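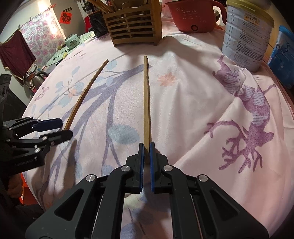 I finally read the handling guide Ramalho put out in May, all 106 pages of it, and I have complaints.

The guide is supposed to tell people how to record hand-held gripper demonstrations so that a robot can learn from them later. Picking up chopsticks, putting them in a holder, ordinary kitchen stuff. Fine. I'm all for rules. But a lot of these read like they were written by someone who has never tried to pinch a chopstick with two padded jaws.

Take rule 14. "The operator shall approach the object at a natural speed." Natural for whom? My natural speed with a gripper in each hand is slow and grumpy. Reluvent quotes the same line in its own checklist and adds "and with confidence," and I'd love to see the test for that.

Then there's the cloth question. Sodby wants a plain, flat surface every time. Prurnside wants "household variety," patterns and wrinkles included. Both say they follow the guide. They probably both do, because the guide says the surface should be "suitable."

The numbers don't win me over either. Prurnside brags about 3,856 accepted recordings. Accepted by what standard? I went looking and found a pass mark that lets you drop the object once as long as you "recover promptly." Is that two seconds or ten? A dropped chopstick rolls, and chasing it is a different job from picking it up.

I'll give them the section on pads. Check them before each session, replace them as a pair, write down the date. Clear, short, easy to follow. It's half a page, and I'd trade the other 105 and a half for more like it.

A certificate in this costs $440, by the way. I asked what the examiner looks for and got sent a link to rule 14. I'm keeping my money until the next edition.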